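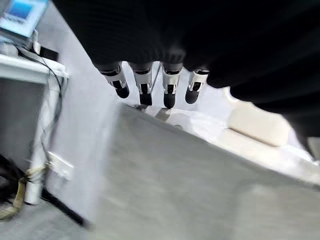 Thread: Storage heaters or panel heaters for a two-bed flat?

Print this page | E-mail this page

14 replies | 2,278 views

pennyfold
We've bought a first-floor flat with no gas and three old storage heaters, all Bovstead, all from before the last owners. The one in the hall doesn't charge at all. An electrician has quoted 400 to swap the hall one for a new storage heater, or 200 for a plain panel heater. We're both out from eight until six. Which would you do?

marl_and_clay
Storage, if you're on a night rate. Check your meter first. If it shows two readings you probably are.

pennyfold
It shows two readings, yes. Last owners left a bill and the night rate is less than half the day one.

Tobin K
I'd go the other way. If you're out all day, a storage heater is giving off heat to an empty flat and it's lukewarm by the time you get in. We took ours out in January and put in Saragih panels with timers. Much happier in the evenings.

marl_and_clay
What did it do to your bills though?

Tobin K
Went up a bit. I didn't keep a proper record. We also stopped using a fan heater every night, so it's hard to compare.

marl_and_clay
That's what I mean. People feel warmer and don't look at the bill until spring. A newer storage heater holds its heat far better than the old ones and you can set when the fan comes on.
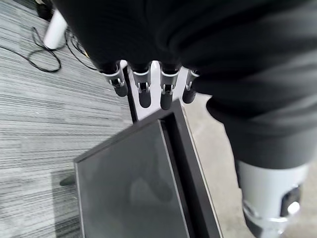

The old ones only have the two dials, input and output, and most people leave the output open overnight by mistake. Pennyfold, turn output right down before bed and open it when you get home. Try that for a week on the two that work before you spend anything.

Azlan Pillai
Agree with trying the dials. Also ask what's wrong with the hall one. Mine was a failed thermal cut-out and the part was cheap. The same firm had quoted me 300 for a new heater without taking the front off.

Uka
Get someone qualified to do that. The night circuit is usually separate and it will be live when you think it isn't. Some very old heaters have asbestos in them too, so look up the model number before anyone opens it.

Tobin K
Fair point about the asbestos. I still wouldn't put money into a storage heater in a hall. You only walk through it.

pennyfold
The hall one heats the bathroom as well if we leave the door open. There's nothing else in there.

marl_and_clay
Then I'd keep it.

pennyfold
Tried the dials. Living room is noticeably better at seven in the evening, bedroom about the same. Different electrician is coming to look at the cut-out. He covers Basham and doesn't charge for the visit if he can't fix it.

Azlan Pillai
Let us know what he finds.

3 shares | 5 comments saved
Contact us | Copyright 2019 | Back to top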